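3. Methods

3.1 Device

The Pradatus sleeve is an unpowered calf garment with an elastic strap that runs from just below the knee to a stiff heel cup. The strap stretches as the shin moves forward over the planted foot and shortens again during push-off. A friction clutch at the heel cup releases the strap in swing, so that the foot can clear the ground without added resistance. All sleeves were made by Trandex in a single production run. Strap stiffness was measured on a bench before the first session and again after the last one, and straps that had lost more than a set fraction of their starting stiffness were excluded together with the trials in which they had been worn.

Figure 1. A desktop computer tower on its side with the side panel off, and a robot arm reaching down into it.
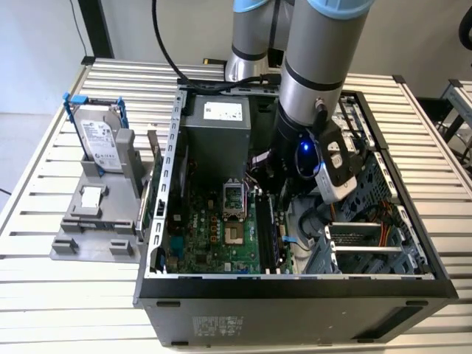
3.2 Participants and protocol

We recruited 33 adults from walking clubs near Casik. All reported regular hill walking and no leg injury in the preceding year. Each participant attended two sessions on an inclined treadmill. The first was used for familiarization only and its data were not analyzed. In the second, each participant walked in three conditions: own shoes without the sleeve, sleeve worn with the strap unhooked, and sleeve worn with the strap engaged. The order of conditions was randomized. Walking speed was fixed for each participant at 70 percent of the fastest speed held comfortably during familiarization.

Trials in which the participant touched the handrail, or in which the clutch failed to release on more than one stride, were discarded. After exclusions, 559 trials remained. Collection began in January, and the data set was locked on 07/04/2018. 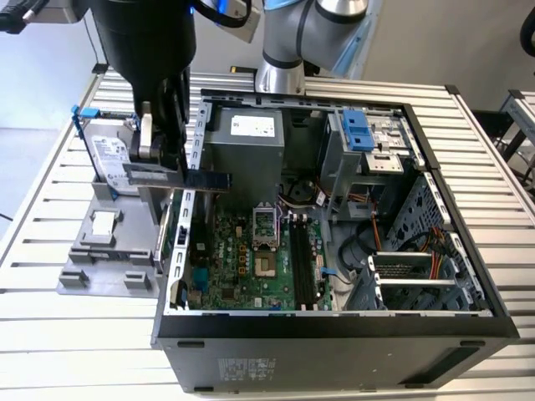 Oxygen uptake was averaged over the final part of each trial, once values had leveled off, and the standing baseline was subtracted. Net metabolic power was then divided by body mass. We did not correct for the mass of the sleeve, as the unhooked condition carries the same mass and serves as the control for it. Muscle activity was recorded from the soleus and the medial gastrocnemius of the right leg. The signals were filtered, rectified and scaled to the peak value seen in the condition without the sleeve.

3.3 Statistical analysis

Differences between conditions were tested with a linear mixed model, with condition and trial order as fixed effects and participant as a random effect. Strap stiffness relative to body mass was added as a covariate in a second model. Residuals were checked by eye for departures from normality. Where the main effect of condition was significant, pairwise comparisons were made with a Holm correction. The comparison of interest, engaged against unhooked, was specified before collection began. Comparisons with the no-sleeve condition are secondary and should be read as such.
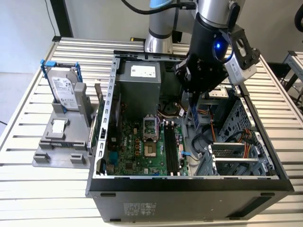
R. Condori
Corresponding author, Casik Gait Laboratory

Strap stiffness records and the per-trial metabolic values are available from the corresponding author on request. Trandex supplied the sleeves and had no part in the analysis.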